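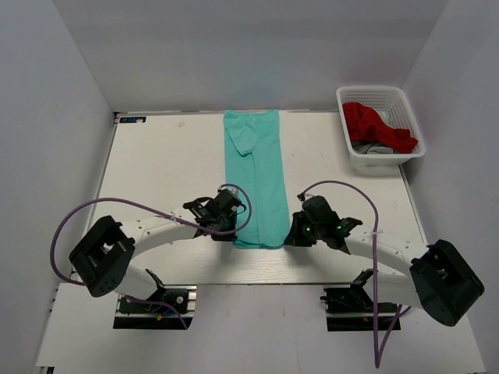 The Long Way to a Folded Shirt

At the Malari workshop, members are teaching a pair of low-cost arms to do the laundry, and are learning a good deal about cable, tables and cotton

The Malari workshop occupies the ground floor of a former printing business and is open to its members six evenings a week. It has a wood shop, a sewing corner, two kilns and, since November, an enclosure with pale walls in which a pair of robot arms practices folding T-shirts. The project is called Duterent. The name was taken from a misprinted shipping label and was never replaced.

Duterent began as a proposal of a single page. Its authors asked for bench space, a share of the workshop's printer time and a budget that would cover two arms of modest reach. The proposal set one goal: a T-shirt taken from a basket, laid out, folded and set aside without human help. Members of the electronics group supplied most of the labor, and the sewing group supplied most of the shirts.

Cloth is a difficult material for a machine. A box or a bottle keeps its shape when it is lifted, and a program may treat it as the same object from one moment to the next. A shirt takes a new shape each time it is touched. Sleeves slide under the body, hems roll, and a crease that appears near the collar may hide a second layer of fabric. The group first attempted to write out the fold as a fixed series of positions. The method worked on one shirt, placed by hand on a taped outline, and failed on nearly all others.

The present approach relies on demonstration. A member sits at a second, smaller pair of arms and moves them by hand, and the arms over the table follow. Each session is recorded and later used to train the control software. By the end of January the group had logged 1,407 demonstrations. Of these, roughly 200 were discarded after review, most of them for dropped corners or long pauses by the operator.

The table is white, and the group has come to regard the choice as a mixed one. Dark and colored shirts stand out well against it. A white undershirt does not, and white undershirts have been excluded from training for the present. The mint-green garment folded into a long strip between the grippers is a favorite among the operators, who find its sleeves easy to follow. A perforated plastic basket at the back corner holds other fabric, including a red cloth that hangs a little over the rim.

Much of the work has concerned the wiring. In the first build, cables were tied tightly to the arms and pulled at their connectors whenever a wrist turned. The purple cables now travel in wide loops, and on the left arm small white zip ties hold the cable at several points. The group's build notes devote four pages to the subject, more than they give to the software.

Parts for the first arms were ordered through Forkberg, a regional supplier, and the rest came out of the workshop's own stock. A gear in the left shoulder was replaced in December after it began to click under load.

Results remain uneven. In the most recent trial, held over two evenings, the arms made 50 attempts and completed 31 acceptable folds. A fold is judged acceptable if both sleeves are inside the outline and the finished shirt can be carried to a shelf without opening. The group expects to begin work on towels in the spring. Members of the Chu makerspace, who have built a similar pair of arms, have asked to exchange recordings, and the two groups are now agreeing on a common file format.

Duterent meets on Thursday evenings. Members who wish to operate the arms must complete the workshop's electrical safety course and a supervised session of one hour. Donations of clean cotton T-shirts, in any color except white, may be left at the front desk.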